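Home Projects Reports Partners Contact

Search this site Enter keyword Go

Deromar Small Workshops Fund
Progress report, second period
Submitted 20th April by Inna Sydorenko to Wurance grants office

The lease on the Wurnham unit was signed in December and the fit-out is complete except for the rear ventilation duct. The duct was delivered in the wrong diameter and has been reordered. The supplier, Hutsuliak, has accepted the cost.

Enrollment stands at 31 trainees against a target of 60. The shortfall is in the evening group – daytime places are full. Yaroslav Mykhailiuk has moved the evening start time back by an hour and will report the effect at the next review. 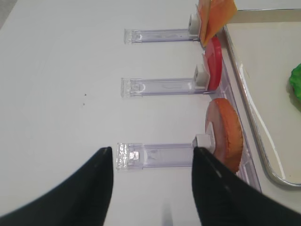

Clear plastic holders on a white tabletop, Wurnham.

Spending is within budget on all lines but one. Electrical work exceeded its line by 3000 after the inspector required a separate circuit for the compressor. We request approval to cover this from the unspent travel line. No change to the total award is needed.

Two instructor posts are filled. A third was offered to a candidate who declined, and Zoia Stelmakh is covering those sessions until it is readvertised.

Outstanding for next period: duct installation, fire certificate, evening enrollment, revised equipment register.

Recent items
Wurnham unit: lease summary
Instructor vacancy, notes for applicants
First period report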